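[drindik-kitchen] Re: mess at the dry goods table
From: Seraina Koller
To: drindik-kitchen list
Thursday, 4:40 pm

Hi all,

I'm answering Nazar's message about the dry goods table, which I've left in full at the bottom. Sorry for the length. I was in at Rallthorpe for most of the afternoon and went through the points while I had the table in front of me.

First, the spilling. Nazar is right that it's worse than it was in the spring. Back then we were filling from the deep bins with a cup, and whatever fell went back in the bin. Now that the dry goods go from a tray to a bowl, there is a stretch of bare tabletop where things can drop, and on that pale top the small stuff hardly shows until you put your hand on it. 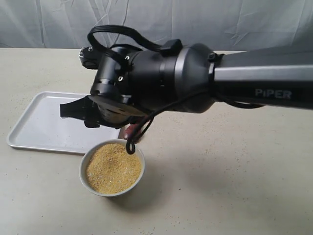 Tray and bowl end of the table, Thursday afternoon.

I would like to keep the tray and the bowl, though. The bins were too heavy for half of us to lift and they never got properly washed. A tray can go in the sink. What I'd change is the distance. Put the bowl right up against the long side of the tray so the rims touch, and carry the spoon low across the join. I tried it with the cracked wheat and most of what fell went into one or the other.

Second, the question of whether we are losing enough to care about. Ilídio weighed out a bag from Azevedo before we started and got 1,009 grams. At the end he weighed the portions plus what was left, then swept the table and the floor under it and weighed that as well. The sweepings came to 6 grams. I had expected more. It looks like a lot because it spreads out so far, but spread out is mostly what it is. With the finer grits it's probably higher, and someone who works the morning could try the same thing with a bag of those.

So in money it's very little. The reason to deal with it is the cleaning. Grains get under the shelf paper and into the drawer runners, and we had moths last August, which I don't want to go through again. It also gets walked into the front room. 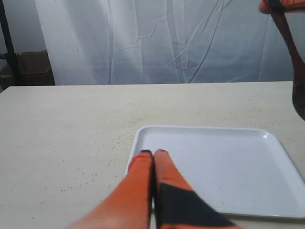
White tray, and the loose bits on the tabletop.

About the trays. Nazar asked for deeper ones. I looked in the Ploltix catalog and they do have a deep version, but it won't fit on the shelf above the sink unless we move the top rail. I also find it awkward to get a spoon flat on the floor of a deep tray, and you end up scraping along the corner and flicking the last of it over the side. The shallow ones have rounded corners and a rim, so the spoon can follow the curve. My vote is to stay with what we have and fill them less. Anything heaped above the rim is going to end up on the table sooner or later.

White is good for this job, by the way. Small tan bits show up on it and you can tell when a tray has been emptied and when it has only been nearly emptied. Please do look before you put in the next thing. On Tuesday I found barley in the millet.

If you are changing from one grain to another, this is the order I use:

Tip the tray into the storage jar, short end down.
Tap it twice on the jar.
Wipe it with the dry cloth, corners last.
Brush the tabletop toward you into the dustpan.
Only then open the next bag.

Do not use the damp sponge between grains. It leaves the tray tacky and the next lot sticks. Wash at the end of the session and stand the trays on edge overnight.

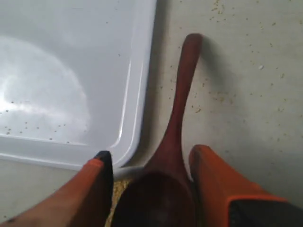
SPOONS

This was the other half of Nazar's message. We have the dark reddish-brown wooden one with the long handle, and a drawer of metal ones that came from the old kitchen. I like the wooden one best. The bowl of it is a good broad oval and it doesn't scratch the trays. The metal ones do, and once a tray is scratched the flour sits in the lines and you can't get it out.

What I'd ask is that the wooden spoon stay dry. No soaking, no leaving it in the sink under the bowls. Wipe it, or rinse it quickly if it has been in anything sticky, then dry it with a towel straight away. I will oil it once a month and write the date on the card inside the drawer.

As for where to put it down while you work, I don't think it matters much as long as everybody does the same. Flat on the table is fine by me if the table has been brushed. Nazar wants it in the tray, but then the handle sticks out over the edge and gets caught by a sleeve, and a spoon going over takes a fair amount with it. If someone has a spoon rest at home that they don't use, bring it in and we can see how that goes.

I think we should have a second wooden one of the same shape so two people can work at once. Shanthi, could you look when you next go to the market? The handle needs to be a similar length. The short one we tried before meant your knuckles were in the lentils.

Last thing, portions. A level spoonful and a rounded spoonful are very different amounts and I noticed we were each doing our own. For the small bags let's go by the scale and stop at 90 grams. The spoon is for moving the grain and the scale is for deciding.

Jozef, you mentioned a mat under the whole setup. I'm not against it, but it would have to be lifted and shaken out each time, and I'd want to know where. The yard is fine in dry weather.

Seraina

-----Original Message-----
From: Nazar Semeniuk
To: drindik-kitchen list
Subject: mess at the dry goods table

Hello everyone,

I closed up last night and it took me longer to clean the dry goods table than to do the rest of the kitchen. There was grain all over the top and down behind the radiator. I'm not blaming anyone, I spill too.

A few suggestions:

Can we get deeper trays? The ones we have are so shallow that the stuff jumps out when you push the spoon into it.

Can we agree on one spoon and one place to put it? I would say in the tray when it's not in your hand. I counted 4 different spoons out on the side and every one of them had something stuck to it.

Does anybody know how much we are throwing away? I swept up a good handful and it went in the trash. If it's a lot we should think about going back to the bins.

I'm in again next week and can try things out if people tell me what they want tried.

Nazar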